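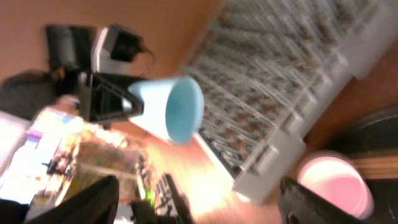
Pale blue cup, pink cup and tube rack on the work table at Sunville.

Plotine Handling Table
Progress report to the Kazmi Fund
Prepared by Mindance, project lead organization
Reporting period: spring through August

1. What the grant is for

Plotine is a table-based activity for adults who are rebuilding hand use after an injury or a long illness. Participants sit at an ordinary table and work with ordinary items: plastic cups, a rack of clear tubes, thin wooden sticks, and small amounts of dry material that can be moved from one place to another. The Kazmi Fund is paying for the items, the storage, the printed task cards, and the rent of the room at Sunville during the pilot.

The application described three parts of work. Part one was choosing and buying the items. Part two was setting up the room and writing the task cards. Part three is the pilot itself, followed by a written guide that other groups can use. Parts one and two are complete except for the points listed in section 6. Part three is under way.

2. Room and table

We have the back room at Sunville in the mornings. It has a sink, a closet that locks, and enough space for people to sit on both sides of the table. The application budgeted for a new table with a white top. We did not buy it. The wooden table already in the room is the right height for a wheelchair and does not rock, and Sunville agreed to let us use it for the length of the pilot. The money set aside for the table was moved to storage bins and a second lamp, as approved by the Fund in our exchange of emails before the start.

The wood color has had one effect on the work. Brown and tan material is hard to see against it when it spills. For some tasks we now put down a plain tray first. Participants who have trouble with low contrast are offered the tray for every task. This has been added to the cards.

The table picks up glare when the window blind is open. We keep the blind down until late morning and use the lamps. Sunville has been asked for a heavier blind, and we are waiting to hear.

3. Items in use

Cups. The cups come in light colors. Pale blue and pink are used the most. They are used for stacking, turning over, setting upright, and pouring. Several tasks start with a cup lying on its side, and the participant has to get a hold on it and stand it up. This was a late addition and has become one of the most used cards. People who can lift an upright cup without trouble often find that a cup on its side rolls away from them, and they have to think about which way the open end faces before reaching. We wrote an easier version where the cup is placed against something so it stays still.

The first cups we bought were too thin. They buckled when a participant squeezed hard, and the rims split. We replaced them with a stiffer kind. The thin ones have been kept for one grip-control task in which the aim is to lift a cup without denting it.

Tube rack. The rack is clear and white plastic and holds slender clear tubes side by side in slots. It is the item that participants ask about first. The tasks include taking a tube out, putting it back in the same slot, moving it to another slot, and filling it from a cup with a small scoop. Filling is difficult, and we only offer it to people who have been coming for a while.

We tried several fillings. Very fine sand stuck to the inside of the tubes and made them look dirty. Rice was too large and jammed. We settled on coarser dry material in browns and tans, bought in bags from a garden supplier and sieved in the sink room before use. It pours well and sweeps up easily. Tubes are filled before the session, and the caps are checked, so that nobody has to deal with a spill at the start.

The rack slides when a tube is pulled out at an angle. Rubber feet were tried and came off in cleaning. We now set it on a square of non-slip mat. We would buy a heavier rack if we were starting over, and the guide will say so.

Wooden sticks. These are thin plain sticks sold for kitchen use. We cut off the points and sand the ends. They were the cheapest line in the budget and have given us the most useful material for the finger tasks.

The basic stick task is to pick one up from the table and hold it upright between finger and thumb. It sounds simple, and for many participants it is the hardest card in the set. A narrow round stick turns in the fingers. If the grip is too light it drops through, and if the grip is uneven it tips. Participants need to bring both sides together evenly along the stick and keep them there.

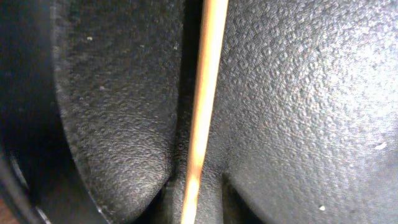
We have written this task at three levels. At the first, the stick is handed to the participant already upright, and the task is only to keep it there. At the second, it is picked up from a folded cloth, which raises it off the table and leaves room for the fingertips. At the third, it is picked up from the bare wood. Moving from the cloth to the bare table took most people several sessions, and some have chosen to stay with the cloth.

Sticks vary more than we expected, even within one packet. Some are smooth and slightly shiny and some have raised fibers. The rough ones are easier to hold, but they can leave a splinter. All sticks are now run through a dry cloth before they go in the box, and any that catch are thrown away. A bent stick rolls unevenly and is also thrown away. We use up a packet faster than planned for this reason, but the cost is small.

Gloves and finger covers. Some participants wear a glove or a rubber finger cover during the stick and tube tasks. Textured covers help with grip. Covers that are too large fold over at the tip and get in the way. We bought a mixed box of sizes and will list the ones that worked in the guide.

4. Task cards

The cards are printed on heavy stock with large type. Each card shows the items needed, the starting layout, the task, and one easier and one harder version. We first laminated them in gloss, and they could not be read under the lamps. The current set is matte.

Wording was changed in several places after the first month. "Grasp" was replaced with "pick up." "Invert" was replaced with "turn over." The cards no longer give a time limit. Participants were watching the clock instead of their hands, and a few rushed and knocked the rack. Session leaders can still time a task if a participant asks.

The cards for cups and for sticks are final. The cards for the tube rack are in their second draft. The wording for replacing a tube in its slot is still not clear enough. People read "the same slot" and look for a number. We are going to try a colored dot on the rack and a matching dot on the tube.

5. Sessions and spending

The pilot runs in two groups, one early and one late in the morning. The early group is quieter and gets through more cards. The late group talks more and tends to spend the whole session on one item. We had planned to make the groups do the same cards in the same order, and gave that up in the first weeks. Session leaders now put out the cups at the start, since everyone can do something with them, and bring out the rack or the sticks afterward.

Setup and clearing away take longer than we allowed for. Tubes have to be checked, cups washed, and the table wiped down and dried. We have added paid time for this and taken it from the printing line, which came in under budget.

The approved budget for items, storage and printing was $2,573. Spending to the end of August was $2,245. The remaining amount is set aside for replacement cups, the final printing of the rack cards, and the dots. Room rent is accounted for separately and has been paid through the end of the pilot. Receipts are in the folder shared with the Fund.

6. Open points

The rack cards need to be finished and printed. We expect this to be done before the next report.

Storage is not settled. The closet at Sunville is shared, and on several mornings our bins had been moved and a tube had come open inside. We have asked for a shelf of our own. If this is not possible we will buy a bin with a latch.

The scoop for filling tubes is too wide. We have ordered a narrower one and a small funnel and will test both.

Two participants have asked whether they can take items home to practice. Cups and sticks are easy to lend. The rack is not. We would like the Fund's view on using part of the remaining money for small home packs with a cup, a few prepared sticks, a folded cloth and a set of cards. We have not bought anything for this and will wait for a reply.

7. Next period

Sessions continue on the same mornings. The first draft of the guide will be written alongside them, starting with the sections on cups and sticks. It will include the list of what we bought, what we replaced, and the starting layouts. A draft will be sent to the Fund for comment before it goes to other groups.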